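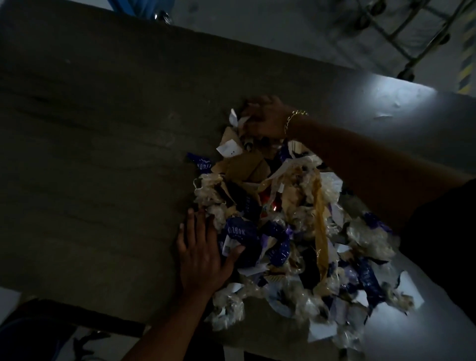 Figure 17.1 Sorting mixed waste by hand on a conveyor belt.

Chapter 17: What the Bin Forgets

Household trash has a second career, and it starts on a belt. Film, cardboard and wrappers arrive in one heap – the heap has no interest in your color-coded bins – and a person pulls them apart. This chapter follows paper, the easiest scrap to spot and the first to get dirty.

Related chapters
Chapter 2: Who Pays for Trash?
Chapter 16: Cardboard

We use cookies. Accept

Comments
Nahuel Garrido: Is there an answer key?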